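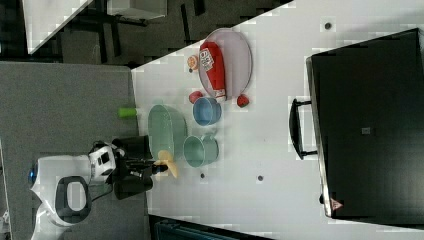 Section 4: Installing the Lisex modular wall panel system

Revised April 2021. Applies to Lisex panels supplied with the Tanguy rail kit. Read this section in full before opening the cartons.

4.1 Before you start

Panels are factory-coloured and cannot be matched reliably across batches. Check the batch code on the back of each panel against the packing slip. If the codes differ, contact Marstead before installing any panel from the order.

Store cartons flat in the room where the panels will be fixed. Leave them unopened overnight so the core can adjust to indoor humidity.

CAUTION: Walls in older homes may contain asbestos sheeting or concealed wiring. Do not drill until the wall has been checked by a licensed tradesperson.

4.2 Fixing the rails

1. Locate the studs and mark their centre lines in pencil from skirting to cornice.

2. Mark the base line. The lower rail sits 100 mm above the finished floor. Use a laser level - a spirit level is not accurate enough over a full wall.

3. Fix the lower rail with the 35 mm screws supplied. Drive one screw into every stud. Do not use adhesive in place of screws.

4. Fix the upper rail parallel to the lower rail, with 1,798 mm between the inside faces. Measure at both ends and at the middle before final tightening.

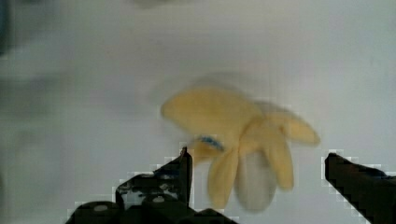
5. Fit the end caps. The long leg of the cap faces the wall.

Note: On masonry walls, substitute the Mamau plug set (sold separately). Allow the full drilling depth stated on the packet.

4.3 Hanging the panels

1. Begin at the corner most visible from the doorway. Any trimmed panel should finish at the opposite end of the wall.

2. Lift the panel into the upper rail, then lower it until the bottom edge seats in the lower rail.

3. Slide the panel sideways to the end cap. Leave an expansion gap of up to 4 mm between panels.

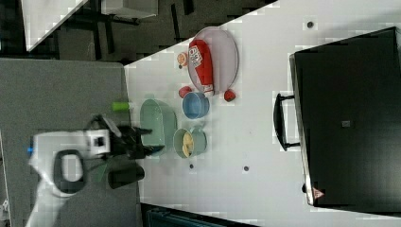

4. Repeat along the wall. Check each panel for plumb before hanging the next.

5. Cut the final panel face up with a fine-toothed handsaw, or face down with a circular saw. Seal the cut edge with clear lacquer.

CAUTION: Panels must not be installed behind a cooktop, heater or open fireplace.

4.4 Colour and lighting

The matte finishes show surface variation under light directed along the wall. Where downlights are planned close to the panels, view a sample under the actual fittings before ordering. Pale colours will also pick up a tint from strongly coloured flooring.

Touch-up paint is supplied for screw heads and rail joints only. It dries slightly darker than the panel face.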